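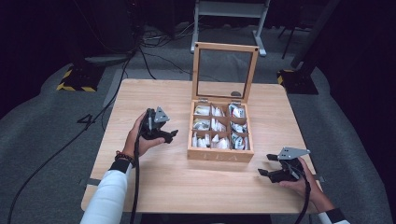
4. Filling and arranging the box

4.1 Before you start

The Jokik tea box is supplied with the lid closed and the nine compartments empty. Remove all packing paper, including the sheet between the glass and the dividers. Leave the box open at room temperature for 60 minutes before the first filling so that any odor from the wood finish can clear.

Place the box on a flat, dry table with the engraved word TEA facing you. The lettering is shallow and can be hard to read in low light. If in doubt, the hinges are on the far side.

You will need:
– wrapped tea sachets, flat type
– a dry, lint-free cloth
– a soft brush, 5 mm or wider

CAUTION: Do not place loose tea or unwrapped tea bags directly in the compartments. Tea dust collects in the joints of the dividers and stains the wood.

4.2 Opening the lid

1. Hold the base steady with one hand.
2. Lift the lid by the center of its front rail. Do not lift by the glass.
3. Raise the lid until it stands upright behind the box and the hinges come to a stop.
4. Let go slowly and check that the lid stays up unassisted.

CAUTION: Do not push the lid past its stop. The hinge screws are short and will pull out of the back panel under load. Pulled screws are not covered by the warranty.

Note: Allow at least 176 mm of free height above the box. Under a wall cabinet or a low shelf, pull the box forward before opening.

4.3 Compartment layout

The compartments are arranged three by three. In this manual they are numbered 1 to 9, starting at the back left and ending at the front right. Compartments 1 to 3 are the back row, 4 to 6 the middle row, and 7 to 9 the front row.

All compartments are the same size. Any tea can go in any position, but the following layout works well for household use:

Back row: teas used less often, such as seasonal blends.
Middle row: green and herbal teas.
Front row: everyday teas.

Strongly scented teas (peppermint, licorice, smoked teas) should sit in a corner compartment, where they have only two direct neighbors. Compartments 1 and 3 are preferred. The dividers are thin and do not seal against the lid, so some scent will pass between compartments over time.

4.4 Filling

1. Take the sachets out of their carton. Discard any with a torn or open wrapper.
2. Sort the sachets by type before placing them in the box.
3. Hold a small stack of one type upright, with the printed side facing the front of the box.
4. Lower the stack straight down into the compartment. Do not slide it in over the top edge of a divider.
5. Add sachets until the stack stands without support. A slight lean is acceptable.
6. Check that you can pull out one sachet without lifting the ones next to it. If you cannot, remove two and check again.
7. Repeat for the remaining compartments.

With all nine compartments filled, the box holds up to 112 sachets of the Bustthorpe flat type. Thicker wrappers reduce this number.

Note: Many brands use a white wrapper with only a small colored mark. Keep different teas of this kind in separate compartments, or place one sachet at the front of the stack with its label fully visible from above.

CAUTION: Overfilling bends the dividers. A bent divider narrows the next compartment and may come out of its slot.

4.5 Closing the lid

1. Look across the box from the side. No sachet should stand higher than the rim.
2. Press down any raised corners by hand.
3. Support the lid with one hand and lower it. Do not let it drop.

If the lid does not close fully, open it again and check the back row first. Sachets leaning toward the hinges are the usual cause.

4.6 Refilling and cleaning

When topping up, move the older sachets to the front of the compartment and place new ones behind them. Mixed dates in one stack are otherwise hard to find.

Empty the box completely twice a year, for example in March and September. Brush out the corners, then wipe the wood with a dry cloth. Clean the glass with a slightly damp cloth only. Do not spray cleaner onto the pane – liquid runs under the edge of the frame and marks the wood.

Replacement dividers and hinge sets are available from Granström. Quote the model name and whether the part is for a nine-compartment box.

Section 4 revised by Arvid Backlund. For mounting the box in a drawer, see section 5.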